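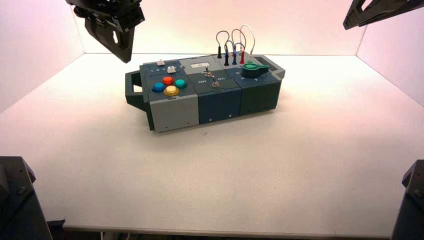 The Wutix board with all three modules joined and both handles on.

Wutix
A carry-along board of switches, buttons and leads

Wutix is a long box full of things to press, slide, flip and plug in. It comes apart into three modules and goes back together as one piece, with a handle at each end so you can pick it up and walk off with it. This folder has everything you need to build one: the case files, the wiring sheets, the label art and the small program that runs it.

We love this thing. It began as a way to use up a drawer of leftover arcade buttons and grew into the project everyone wants to poke at when they walk by.

Status: working, release 2, last edited June 11, 2018

What's on it

Left module (light grey front). The button cluster lives here: blue, red-orange, teal green and yellow, set in a diamond. They are proper round arcade buttons with a dark collar, and they feel great. Behind them are a small white square push button and a white slider with its stops marked 1 2 3. The slider picks the mode, so set it before you start a round.

Middle module (navy front). Two metal toggle switches with thin chrome levers. The front one is marked Off on the left and On on the right. The lighter plate behind the switches is a separate part, so you can swap it for your own layout without touching the rest of the module.

Right module (dark slate green front). This end is for the test leads. They loop up and over each other and they will tangle, so coil them loosely before you carry the board anywhere. If you only want the buttons and switches, you can leave the leads off completely and the program will skip that part.

Folders

case/ - one set of files per module, plus the two handles
panels/ - top plates and front panels, including a blank top plate
labels/ - the numerals for the slider and the On/Off words, ready to print
wiring/ - one sheet per module and one for the joins between them
program/ - the code and a settings file
jurnis/ - the log viewer (see below)

Putting it together

1. Build and wire each module by itself. Test it before you close it up!
2. Plug the join cables in, left to middle first, then middle to right.
3. Slide the modules together and tighten the joining bolts by hand.
4. Fit the handles last. The dark green one goes on the button end in our build, but they are the same shape and will fit either way.
5. Fasten the front panels. The screws sit near the bottom edge, and a short screwdriver is much easier to work with there.

Assembled length without the handles is 332 mm. Check that against your bag or shelf before you start, and leave extra room for the handles. Power is a 6 V pack that tucks in under the middle module.

Modes

Slider at 1: free play. Every press and flip is written to the log and nothing else happens.
Slider at 2: follow along. The program calls out a control and waits for you to use it.
Slider at 3: timed. Same as mode 2, with a clock. This is the one people get hooked on.

The white square button starts a new round in any mode.

The log

Each press, flip or slide becomes one line of plain text: the time, the control's name and its new state. Names match the wiring sheets (btn_blue, btn_yellow, toggle_front and so on). If you rename a control in the settings file, rename it in Jurnis too, or it will show up as "unknown". Jurnis draws the log as a simple strip chart, and it's lovely to see a fast round laid out that way.

Known problems

The slider can read the wrong mode if it is left between stops. Push it all the way.
Fast double presses on the yellow button are sometimes logged as one. The Engelbrecht branch has a fix that we are still trying out.
The Cindorness top plate from the first release doesn't fit the current middle module. The holes for the toggles have moved.

Adding your own module

Please do! Start from the blank plate in panels/ and keep the join holes where they are. A dial module is planned for November, and we would be thrilled to see a keypad, a row of sliders or something with a really satisfying latch. Send your case files and a wiring sheet together and we'll put them in the next release.

License

Use it, change it and share it, as long as you keep the credits file with the copies.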